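Tirau publishes good practice rules for testing household robots in simulation

The research center Tirau has published a set of good practice rules for teams that train and test household robots in simulated kitchens. The document is 21 pages long and free to download. It was prepared together with two companies, Cadier and Moradi, and it came into use in April.

The rules are for small teams, who often have no person responsible for safety or for quality of tests. According to Tirau, many of these teams report a success rate from simulation without saying how the test was done. One team may count a knob as turned when it moves a little. Another team counts it only when the knob reaches the correct position. The two results look the same in a table, but they cannot be compared.

"We read many reports before we started to write," says Pantelis Stamatopoulos, who led the work at Tirau. "In most of them I could not find what the word success means. The authors know it, of course, but the reader does not."

The new rules ask that every task has a written end condition, decided before the first test. For a knob, this is an angle and a permitted error. For a door or a drawer, it is a distance. The end condition may not be changed after the results are known. If a team finds that it was badly chosen, the whole series must be run again and both versions must be kept.

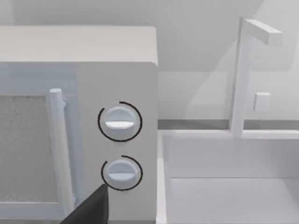
A second part of the document is about contact. In a simulated kitchen a gripper can push hard against an appliance and nothing breaks, so a robot can learn movements which would damage a real one. The rules therefore require a force limit for each object, and a test in which the limit is passed is counted as failed, also when the task was completed. Unplanned contact with other parts, for example a handle next to the control that the robot should reach, has to be written in the report separately.

There is also a rule about the number of tests. A result should be based on 600 runs or more for each task, with the starting position of the arm changed between them. Cadier had asked for 2000 runs, but smaller teams said that this would take too much computer time. The higher number stays in the document as a recommendation for products that will be sold.

The last part describes the step from simulation to a real kitchen. The first 10 trials on real equipment must be done at reduced speed and with a person at the stop button – this person may not have any other job during the trial. Moradi already works in this way and has shared its checklist, which is printed at the end of the document.

Not everyone is satisfied. Callel, a company that makes software for robot arms, took part in the early meetings but did not sign. It says that one force limit for each object is too simple, because a plastic knob and a metal door on the same appliance do not need the same care. Stamatopoulos agrees that this point is open, and the next version will probably allow different limits for different parts.

The rules are voluntary. Teams that follow them can say so in their reports, but Tirau will not check this or give out certificates. Comments can be sent to the center until the end of September.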